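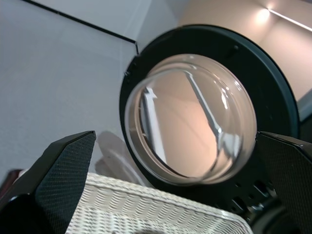

Chapter 3
Rules for Robots That Handle Household Goods

Learning goals
After reading this chapter you should be able to tell a standard from a site rule, list the limits that belong on a task sheet, and fill out a stop record.

Key terms: task sheet, grip limit, shared space, stop record

3.1 Who writes the rules

A robot that works in a laundry room or a kitchen is covered by rules from several places. Product safety standards apply to the machine before it is sold. Local codes apply to the building. Site rules are written by the people who run the robot, and these are the ones a technician will read most often.

Site rules can add to a standard. They can't relax it. At the Gekbridge training site, for example, the arms may move at full speed only when no person is inside the marked floor area. The Caron site uses the same standard but allows no full-speed work at all – its rooms are too small to mark off.

3.2 The task sheet

Every job needs a task sheet before the robot is switched on. The sheet names the objects to be handled, the tool on each arm, the grip limit for each object and the person in charge of the stop button. Cloth and rigid parts get separate lines. A grip that is safe for a towel may crack a clear plastic cover, and a pad that holds plastic well can snag a knit.
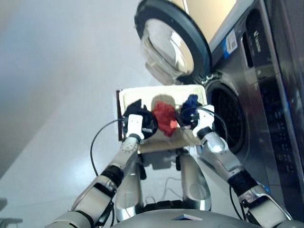 Work near an appliance calls for two more entries. The first is the state of the appliance: power off, door position, drum at rest. The second is the path of any cable that moves with the arm, checked through the full reach of the job. Under the Jundville site rules, a job is not released until both entries are signed.

When one object is carried by two arms, the sheet must also say what happens if one arm stops. In most cases the other arm stops too and both hold their grip. Opening the fingers is a separate command and is given by a person.

3.3 The stop record

A stop record is filled out each time a job is halted, even for a few seconds. Sistow, a service firm used in the case study at the end of this chapter, reviewed over 2,000 jobs and found 154 stops. Of these, 44 had no cause written down.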